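Notes on the sound mix of Darka, second viewing

I watched Darka again in December, this time with headphones and the episode timer visible, to check something that had bothered me on the first pass. The dialogue in the harbor episodes sits noticeably lower than in the rest of the season. I had put this down to my TV. The TV was not at fault.

For anyone who skipped it: Darka is a six-part crime drama set in a port town, with Sekar Mandagi as the customs inspector and Azlan Kusuma as the brother who may or may not be moving stolen engines. Kwok-wai Wei directed parts one to four. Kurniawati Ong took over for the last two. The harbor material is all in parts three and four.
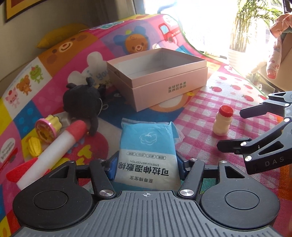

Mandagi's earlier work was mostly comedy, including two seasons of Purngate, where she played the landlady. The lines there were fast and recorded close. In Darka she speaks at the volume a person would use across a desk, and the microphone is evidently farther away. In the office scenes this works. On the quay it competes with engines, gulls and a generator that runs under nearly every exchange in part three.

The confrontation with Kusuma in part four is the clearest case. He has his back to the water and the wind is on her side. I had to replay her second line with subtitles on. The subtitles give "you signed for it," and I had heard "you sighed for it," which changed my reading of the plot for most of an hour.

So-yul Na is credited as sound editor on all six parts, so a change of editor does not explain the difference. The closing credits of three and four do list a different mixing house, Brornen, in place of Yazıcı. Whether that was a scheduling matter I can't say. The level comes back up in part five, and so does Yazıcı.

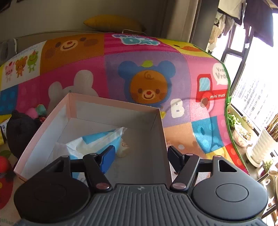
Part five is also where Ong's approach becomes visible. Wei holds on Mandagi while other people talk. Ong cuts to whoever is speaking and stays there, so the inspector has less screen time and more lines. Mandagi adjusts by doing less with her face. I preferred the Wei version, though the last interview in part six needed Ong's pacing to fit everything in.

Kusuma is good throughout and better with the sound off than I expected. I tried that for the warehouse sequence. His hands tell you he knows which crate it is well before the script does.

If you plan to watch, turn on subtitles for parts three and four and leave the night mode on your receiver off. It raised the generator along with the voices on mine.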